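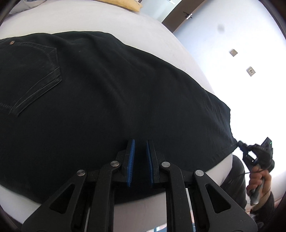

Akeo纺织与家庭生活研究所现面向社会公开招募“衣物使用年限与日常养护”调查的参与家庭，计划招募36户，调查期为10周。本项调查关注普通家庭如何穿着、洗涤、晾晒、存放、修补以及最终处置衣物，重点为牛仔、针织及棉质外衣三类。入户登记和自行登记均以平铺方式进行，衣物应摊开在素色、无花纹的平面上；深色衣物宜以浅色为底，黑色牛仔衣物铺在白色床单上，布面的褶皱以及沾附的细小绒屑都较易辨认，便于登记员判断磨损部位与褪色程度。参与家庭无须为调查另行购置衣物，也无须改变原有的洗涤习惯。

一、项目背景

关于衣物寿命的既有资料多来自销售记录和实验室耐磨测试，对衣物进入家庭以后的情况记录较少。同一款长裤，在一户家庭中可能每周穿着数次，在另一户家庭中可能常年叠放于柜内；洗涤水温、是否翻面、晾晒时有无直射日光，也都会影响布料状态。研究所曾在Tremcombe地区开展一次小规模预调查，共登记衣物641件，其中不少衣物的停用原因与布料破损无关，常见的说法是尺码不合、拉链失灵、裤脚过长而未及时修改。预调查的登记表存在若干缺陷，例如未区分“暂时不穿”与“决定处置”，也没有为多人共用的衣物设置栏目。本次调查对上述问题作了修订。

调查由研究所家庭研究室承担，项目负责人为Jozefína Oravec，登记与编码工作由Igor Zelenák主持，数据管理由Vilgot Vik负责。

二、参与条件

申请家庭应同时符合下列条件：

（一）常住Tremcombe及其邻近镇区，调查期内无连续两周以上的外出安排；
（二）家庭成员中至少有一名年满十八周岁者愿意担任联系人，负责填写登记簿并接受访谈；
（三）家中衣物主要由家庭成员自行洗涤，偶尔送洗者亦可申请；
（四）同意登记员在约定时间入户两次，每次不超过两小时。

独居者、合租者、与父母或子女同住者均可申请。合租住户以实际参加登记的人员为准，未参加者的衣物一律不予登记。从事服装零售、洗衣或二手衣物经营的家庭，请在申请表中注明，研究所将视名额情况另行编组。申请人的收入水平、衣物数量和品牌不作为遴选依据。

三、参与内容

调查开始时，登记员入户协助联系人完成初次登记。每户选取衣物若干件，其中牛仔类不少于三件，由联系人自行挑选，宜兼顾常穿与不常穿者。每件衣物编一个号码，号码写在布质标签上，以安全别针固定于内侧洗标附近，不在衣物表面留下任何痕迹。如联系人不愿使用别针，可改用登记员提供的细棉线。
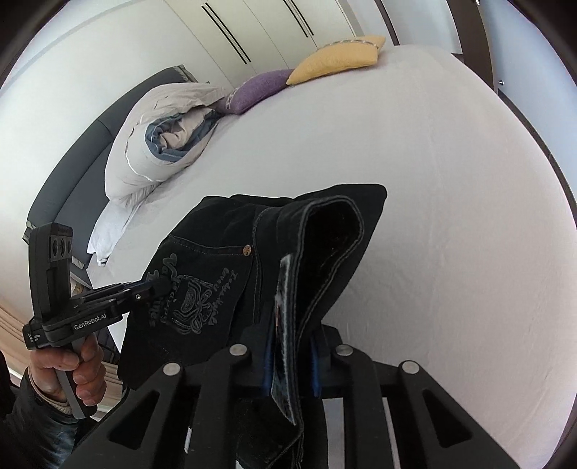

初次登记之后，联系人每周填写登记簿一次，建议固定在星期日晚间进行。登记簿每页对应一件衣物，需填写的项目包括本周穿着次数、洗涤次数、洗涤方式、晾晒位置以及有无修补。多数项目以勾选完成，修补一项请用文字简要说明，如“补缝后袋一角”或“更换纽扣”。某一周未穿着任何已登记衣物的，也请在相应页面填写日期并勾选“未使用”，不要留空。衣物在调查期内被赠送、出售或丢弃的，请保留其登记页，并写明去向。

调查结束前，登记员第二次入户，逐件核对衣物状态，并与联系人进行一次访谈。访谈时长为一小时以内，内容涉及购买时的考虑、家中洗涤分工、对修补的看法等。经联系人同意，访谈可以录音；不同意录音的，由登记员作书面记录，不影响参与资格。

牛仔类衣物的检查部位为腰头、裤裆、膝部、裤脚和后袋，登记员将按五级标准评定磨损程度。后袋有刺绣或印花的，另记其线头脱落和掉色情况。铆钉、纽扣、拉链等金属配件单列一栏。评定标准的说明书将随登记簿一并发放，联系人如对某项评定有不同意见，可以在备注栏写明，两种意见均会保留在数据中。

四、补助与费用

完成全部登记和两次入户的家庭，可获得165欧元补助，于第二次入户后一个月内转入联系人指定账户。中途退出者，按已完成的周数折算发放。登记簿、标签和别针均由研究所提供，寄送登记簿所需的邮资由研究所承担。参与调查不收取任何费用，研究所也不会以任何名义要求申请人预付押金。

调查期内，参与家庭可免费参加由MacKinnon缝补工坊开设的基础修补课两次，课程由Mircea Sima讲授，内容为裤脚收边和破洞织补。课程自愿参加，与补助发放无关。为避免影响调查结果，课程安排在第二次入户之后，参加者可自带衣物一件，请事先洗净。

五、个人信息与退出

研究所仅收集调查所必需的信息。衣物数据与联系人姓名、住址分开存放，成果发表时一律使用编号。登记员不得翻看未列入登记的衣柜、抽屉和房间，也不得就登记以外的家庭事务提问。衣袋内如有遗留物品，由联系人自行取出后再行登记。

联系人可随时退出调查，无须说明理由。退出时可要求删除已提交的数据；数据完成汇总后，因编号与姓名的对应表已销毁，不再受理删除申请。汇总时间将提前书面通知各户。

六、申请办法

申请表可在研究所服务台领取，也可通过Wevside报名平台在线填写。表格共两页，填写时间约10分钟。请如实填写家庭人数、住房类型和洗衣设备情况，无须附交衣物清单。同一住户只能提交一份申请，重复提交的以最后一份为准。

申请于七月底截止。研究所按住房类型和家庭人数分组遴选，组内申请超过名额时以抽签方式确定。结果将以书面形式通知全部申请人，未入选者可选择列入候补名单。入选家庭应在收到通知后一周内签署参与同意书并预约首次入户时间，逾期未回复的，名额依次递补。

入户时间一般安排在工作日上午九时至晚间七时之间，确有困难的可商定周末时段。登记员到访时将出示研究所签发的工作证，联系人有权在核实身份之前拒绝其进入。家中饲养宠物的，请在预约时告知。

有关参与条件和登记要求的问题，请向家庭研究室Ctibor Koubek咨询，咨询时间为工作日下午二时至五时。对调查实施过程有意见或投诉的，可书面提交研究所办公室，办公室将在十个工作日内答复。

Akeo纺织与家庭生活研究所
家庭研究室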